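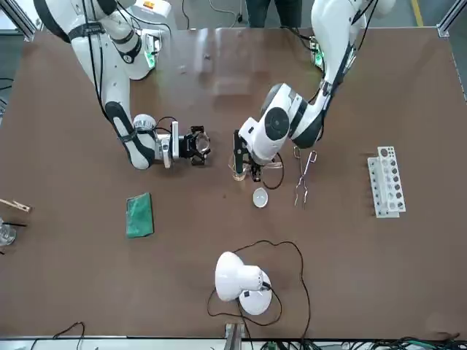
3.2 Collecting the demonstrations

We gathered 825 demonstrations over the course of August, all of them on the two-arm bench at our Stomthorpe site, and we would like to spend a little time on how that was done, as readers who have tried this kind of work will know how much of the final result is settled at this stage. The tasks come from the tidying-up end of a chemistry class: picking up a glass beaker, setting tongs beside an evaporating dish, standing a test tube rack back on its feet. Most of them need both grippers at once, and we asked our operators to let the two arms share the work in whatever way felt natural to them.

Figure 4. The bench during collection, with a clamp-like holder in the right gripper and the left gripper lowered over a small beaker. A sponge, a lamp and a test tube rack on its side share the table.

Items that play no part in the task were left out on purpose, and their places were changed between episodes. In our first try, which used the Rurnex recording tool with a bare table, the trained policy did nicely until anything unfamiliar came near it, and we were sorry to have to set those recordings aside. Glass was the other thing that slowed us down. Operators were given two practice sessions with beakers before any of their episodes were kept, and they were always free to throw out an episode they weren't happy with. Episodes were then trimmed and labeled in Bilisico, with a second reader going over every label before training began.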